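Preguntas frecuentes sobre Grullen, el brazo del taller compartido

Página mantenida por Huệ Thái y Phyllis Rudd. Última revisión: 9 de abril de 2019.

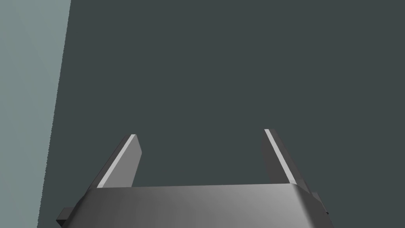 La pinza de Grullen en el simulador, con los dedos abiertos y vacíos.

Grullen es un brazo de sobremesa con pinza de dos dedos que estamos construyendo en el taller Kadirham. Lo empezamos en octubre y todavía no está terminado. Reunimos en esta página las preguntas que nos llegan por correo y las que nos hacen los socios del taller. Si buscas los archivos, salta a la sección de piezas.

GENERAL

¿Qué hace Grullen?

De momento, coger piezas pequeñas de una superficie plana y dejarlas en otro punto. El objetivo es que clasifique tornillería y separadores de la caja común, que lleva años mezclada. En el simulador ya completa el ciclo de coger y dejar. En el brazo real hacemos los movimientos por separado.

¿Quién lo construye?

Wanda Sorensen diseñó la mecánica. Mỹ Mai escribe el programa de control y lleva el simulador. Tâm Mạch se ocupa de la electrónica y del cableado. Las demás tareas se reparten según quién esté en el taller esa tarde.

¿De dónde viene el nombre?

De una lista que había en la pizarra. Taipe quedó segundo y se lo dimos a la placa de control, así que cuando en los archivos aparece «Taipe» se refiere a la placa y no al brazo.

¿Se puede ver funcionando?

Sí, si vienes al taller cuando haya alguien del grupo. Escribe antes. El brazo pasa bastante tiempo desmontado.

LA PINZA

¿Por qué mordazas paralelas y no una mano con más dedos?

Porque basta para lo que queremos coger y se puede reparar en una tarde. Dos dedos que se acercan y se separan necesitan un solo motor. Probamos antes un modelo de tres dedos articulados y lo abandonamos por las holguras: cada articulación sumaba un poco de juego y al final el agarre nunca caía en el mismo sitio.

¿Qué apertura tiene?

60 mm entre las caras interiores con los topes de serie. Se puede ganar algo limando los topes, pero el carro se queda con poco apoyo en la guía y acaba rozando. No lo recomendamos.

¿Los dedos son intercambiables?

Sí. Cada uno va con dos tornillos M3 al carro. Tenemos un juego liso y otro con goma pegada en la cara interior. El de goma agarra mejor los separadores de nailon, pero la goma se despega con el uso y hay que revisarla.

¿Con qué fuerza aprieta?

No la hemos medido bien. Limitamos la corriente del motor por programa y ajustamos el valor a mano hasta que una tuerca no se escapa y un vaso de plástico fino no se aplasta. Cuando tengamos una célula de carga fiable pondremos la cifra.

He montado la pinza y un dedo queda más alto que el otro. ¿Es normal?

Si la diferencia se nota al cerrar, no. Afloja los tornillos de los dos dedos, cierra la pinza sobre un calibre o una pletina recta y vuelve a apretar con la pinza cerrada. Si sigue igual, mira la base del carro: en las primeras impresiones salía con rebaba en la esquina.

EL SIMULADOR

¿Qué simulador usáis?

Uno libre de dinámica de cuerpos rígidos, con una capa propia encima que llamamos Wisten. Wisten lee el mismo archivo de configuración que la placa, de modo que los límites de cada eje se escriben una sola vez.

¿Por qué la escena es tan simple?

Porque empezamos cada prueba con una superficie lisa y sin objetos. Así comprobamos primero que la pinza aparece donde debe y que los dedos abren hasta el tope. Los objetos se cargan después, desde un archivo aparte. Añadir texturas nos hacía más lento el arranque y en esta fase no aportaban nada.

¿El modelo de la pinza es igual que la pieza real?

En las medidas que importan para el agarre, sí: recorrido y longitud de los dedos y distancia del cuerpo a la punta. Los tornillos y los cables no están. Las superficies de colisión son cajas sencillas, algo mayores que la pieza, y eso hace que en el simulador la pinza toque un poco antes que en la mesa.

¿Cuánto se parece el comportamiento al del brazo real?

En los movimientos sin carga, bastante. En el agarre, poco. El rozamiento es lo que peor reproducimos. En la última tanda hicimos 496 intentos simulados de coger un separador y 17 fallaron. En la mesa fallamos mucho más, sobre todo cuando la pieza está apoyada de lado y rueda al primer contacto.

¿Necesito un ordenador potente?

No. El portátil del taller es viejo y lo mueve sin tarjeta gráfica dedicada – con la ventana pequeña y las sombras desactivadas. Si vas a lanzar muchas pruebas seguidas, usa el modo sin ventana.

Los dedos tiemblan al cerrar sobre un objeto. ¿Qué toco?

Primero reduce el paso de tiempo a la mitad. Si el temblor desaparece, era eso. Si continúa, baja la ganancia proporcional de la pinza y revisa la masa del objeto. Mỹ Mai perdió una semana con una tuerca que pesaba cero en el archivo.

PIEZAS Y COSTE

¿Cuánto ha costado?

Llevamos 212 euros gastados, sin contar la fuente de alimentación, que ya estaba en el taller, ni el plástico de las piezas que salieron mal. Lo más caro han sido los servos de la base y del hombro.

¿Qué piezas van impresas?

Los eslabones, el cuerpo de la pinza, los carros y los dedos. Las guías son varilla de acero. Imprimimos en PETG porque con PLA el soporte del motor se deformaba en pruebas largas.

¿Dónde están los archivos?

En la carpeta compartida del taller. Pide acceso por correo. Hay una carpeta por versión y conviene no mezclarlas: los agujeros del carro cambiaron de sitio entre la segunda y la tercera.

¿Vendéis kits?

No.

¿Puedo usar otros servos?

Puedes, pero tendrás que redibujar los alojamientos y cambiar los límites en el archivo de configuración. Haz el cambio primero en Wisten y mueve cada eje hasta sus dos extremos antes de conectar nada.

SEGURIDAD Y USO EN EL TALLER

¿Es peligroso?

Tiene poca fuerza, pero pellizca. No metas los dedos entre las mordazas con la fuente encendida. El botón de parada corta la alimentación de los motores y el brazo cae por su peso, así que sujétalo por el antebrazo antes de pulsarlo si no hay urgencia.

¿Puede usarlo cualquier socio?

Sí, después de una sesión con alguien del grupo. Dura menos de una hora. Apunta en el cuaderno qué versión del programa has cargado y deja el brazo en posición de reposo al terminar.

He cambiado algo y ahora no arranca.

Vuelve a la última versión marcada como estable y escribe a Tâm Mạch con lo que habías tocado. No borres el registro de errores. Si la placa parpadea en rojo al encender, casi siempre es el conector de la muñeca, que entra al revés si se fuerza.

¿Qué falta por hacer?

La cámara cenital, el cambio rápido de dedos y una base que no se mueva cuando el brazo gira deprisa. La base la tiene empezada Wanda en aluminio. Para la cámara hay soporte dibujado pero nadie lo ha impreso todavía.

¿Cómo puedo ayudar?

Nos vendría bien alguien con experiencia en calibración de cámaras y alguien que quiera ordenar la documentación del cableado, que está repartida entre el cuaderno y varios correos.

Compartido 17 veces | 4 comentarios

Entradas relacionadas
Tres dedos o dos: notas de la primera pinza de Grullen
Cómo alinear las varillas guía sin torno
Configurar Wisten desde cero
Taipe, revisión B: esquema y lista de componentes
Normas de uso de la impresora grande

Contacto: escribe al correo general del taller con «Grullen» en el asunto
© 2019 Taller Kadirham
Volver arriba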